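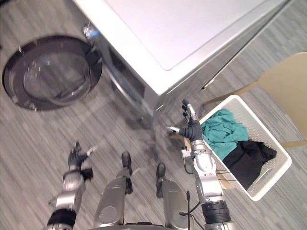 Hugo Olmedo
Grupo de Manipulación Doméstica, Laboratorio Echevarría
Versión revisada, diciembre

4. Recogida de demostraciones

4.1. Planteamiento

La literatura sobre manipulación de ropa comparte con los anuncios de detergente una fe conmovedora en la prenda bien extendida. Nuestro conjunto de datos, Jilo, parte de una premisa menos optimista: la ropa llega hecha una bola, la cesta está donde la dejó el último que pasó y el robot tiene que arreglárselas. Las demostraciones se obtuvieron por teleoperación de un humanoide de dos brazos, y cada una cubre un tramo de la tarea de la colada: acercarse a la cesta, sujetarla, levantarla, trasladarla, meter las prendas en el tambor o sacarlas de él.

Trabajamos por tramos por una cuestión de resistencia humana. En los ensayos preliminares pedimos a los operadores que encadenaran la tarea completa, y la calidad de los movimientos decaía a ojos vistas hacia la mitad, al mismo ritmo que el vocabulario. Un episodio corto que sale mal se descarta sin duelo. Uno largo tiende a conservarse por pena, y la pena no figura entre los criterios de inclusión.

4.2. Protocolo

Participaron siete operadores, tres de ellos sin experiencia previa en teleoperación. Cada uno grabó 50 episodios por tramo, repartidos en sesiones con pausa obligatoria. La pausa se introdujo después de comprobar que, preguntados por su cansancio, todos los operadores declaran encontrarse perfectamente hasta el instante en que sueltan la cesta.

Al comienzo de cada episodio se modifica la colocación de los objetos conforme a una hoja generada por Prundik, nuestro programa de aleatorización. Prundik decide la posición de la silla, la orientación de la cesta, el estado de la puerta de la lavadora y el modo en que se amontonan las prendas. La primera versión del programa desconocía el tamaño de la sala y propuso en varias ocasiones situar la silla al otro lado de la pared. Esas configuraciones se excluyeron del corpus, aunque uno de los revisores internos pidió que constaran como caso límite.

Se registran de forma sincronizada la imagen de la cámara de cabeza, las posiciones articulares de ambos brazos y las órdenes del operador. No se filtran las vacilaciones. Un operador que acerca la mano, se lo piensa y la retira está aportando información sobre la dificultad del agarre, o eso sostenemos en las reuniones de seguimiento.

4.3. El agarre bimanual de la cesta

De todos los tramos, el que considerábamos trámite fue el que más horas consumió. Una cesta de plástico perforado parece diseñada para que la coja cualquiera, y cualquiera la coge. El problema es que el plástico cede, el borde es redondeado y cada brazo tiene su propia opinión sobre dónde queda la horizontal. Si una mano sube antes que la otra, el contenido se desplaza y la siguiente corrección se hace ya sobre un objeto distinto.

Se permitió a los operadores elegir libremente los puntos de contacto. Esperábamos que usaran las ranuras que hacen de asa, dado que alguien se tomó la molestia de moldearlas. La mayoría prefirió el borde, con los dedos por encima (figura 3). Aceptamos la preferencia sin discutirla y añadimos una etiqueta para distinguir ambos tipos de agarre.

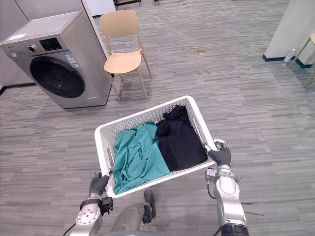
Figura 3. Tramo de traslado: cesta sujeta con ambas manos y ligeramente inclinada, con una prenda verde azulada y otra negra. Vista desde la cámara de cabeza.

La inclinación merece un comentario. El protocolo original exigía mantener la cesta nivelada y marcaba como fallo cualquier desviación apreciable. Aplicado con rigor, el criterio habría eliminado casi todo lo grabado y, de paso, buena parte de lo que hace una persona corriente con una cesta en casa. Lo sustituimos por otro más modesto: el episodio es válido si las prendas siguen dentro al terminar. Que una manga o un bajo asome por el borde no invalida nada.

4.4. Anotación y descartes

La anotación se hizo con Zalum, la herramienta del laboratorio, que reproduce el vídeo junto a las trayectorias y obliga a elegir entre «éxito», «fallo» y «dudoso». La tercera opción se añadió a petición de los anotadores y pasó de inmediato a ser la más popular. Para contener el entusiasmo, toda marca de «dudoso» requiere ahora una frase de justificación. Su frecuencia cayó de manera notable, lo que interpretamos como una mejora del criterio y no como pereza ante el teclado.

Se descartaron alrededor de 34 episodios por pérdida de sincronía entre cámara y articulaciones. Los fallos de agarre, en cambio, se conservan con su etiqueta, incluidos aquellos en que el operador recupera la prenda del suelo. Este último comportamiento no estaba previsto en el protocolo. Ha resultado ser de lo más útil para el entrenamiento, y figura como contribución en el resumen con una naturalidad que agradeceríamos no se examinara demasiado.

4.5. Limitaciones

Jilo se grabó en una única sala, con una lavadora de carga frontal y sobre moqueta a rayas, superficie que pocos hogares eligen para el rincón de la colada. No sabemos cómo afectará el cambio de suelo a la política aprendida. El vestuario es también escaso y no incluye calcetines, que quedan para una segunda fase y, seguramente, para otro presupuesto.

Trabajos relacionados del grupo
- Prundik: aleatorización de escenas para tareas domésticas
- Etiquetas dudosas: acuerdo entre anotadores en Zalum
- Fatiga del operador en teleoperación bimanual
- Jilo: guía de formatos y descarga

Contacto: Secretaría del Laboratorio Echevarría | © Los autores | Volver arriba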